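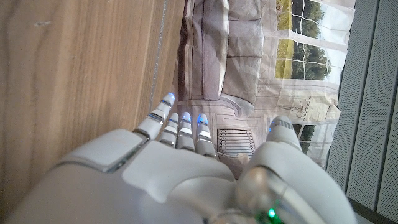
White hand, green light near the wrist.

Support > Workshops > Wearables kit

2 min read

Ticket opened May 7, 2018

Hiya, my Kindum sewing board keeps dropping out halfway through class! Five pupils had the same thing with their felt badges, so I swapped the battery and re-stitched the thread.

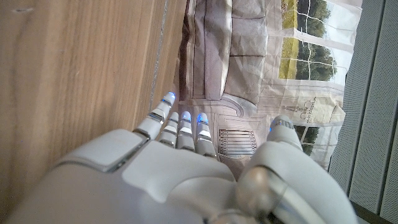
Still no joy, so I rang Joelle and she reckoned my knots were touching at the back (they were, oops).

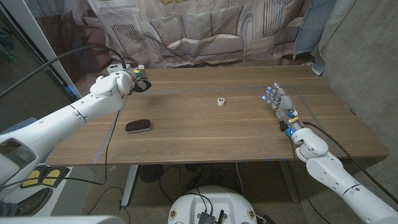 Fix

Trim the tails, dab on clear nail varnish, test again. All 21 badges lit up!

Comments

Rawan Kanaan: Same on mine, ta!

Arno: Which varnish?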